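About Stoswood

Stoswood refurbishes and resells office computers and storage equipment for schools, clinics and small councils. The workshop was set up by Radka Halilović and Kamlesh Rawat and has nine staff.

Equipment is received, weighed and logged on arrival. Drives are erased to the customer's nominated standard, and a certificate is issued per serial number. Drives that fail erasure are shredded on site. 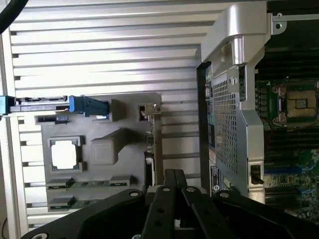
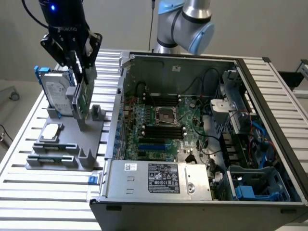
Batches of up to 300 units are accepted without prior booking. Larger batches are scheduled by Ljubica Spahić, who also organises collection from regional centres. Refurbished desktops carry a two-year return-to-base warranty covering parts and labour. Batteries and printer cartridges are not accepted.

Our labour rates are reviewed each February. Current rates apply from July 4, 2024.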